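February, Ollport bay, 9:40 start

Target for the Brikach set is 100 usable episodes of shell handling by end of week. We had 14 from the first session, all left arm. Recalibrated the head camera before starting and reloaded the Henmont wrist config, as someone had left the old one in.

Black shells on the yellow shelf again. Gloss on the shelf top is still a worry for the depth channel - patchy returns wherever the overhead light hits. Tried dropping the exposure a notch and kept it there for the whole block so the colour stays consistent across episodes.
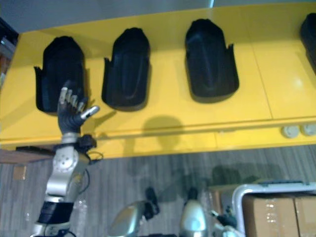 Rule for the operators from now on: pause with the hand upright for a full second before closing the thumb. The Goicoechea trimmer cuts on velocity and was clipping the approach on fast runs. Lost 14 episodes to that before lunch, all re-recorded.

Over 70 in the bucket at 3:15. Labels not checked yet.

To do
- vary the spacing between shells, current set is too regular
- right arm block, none recorded so far
- ask Henmont about the thumb torque limit
- matte film for the shelf? Get a price for a metre of it first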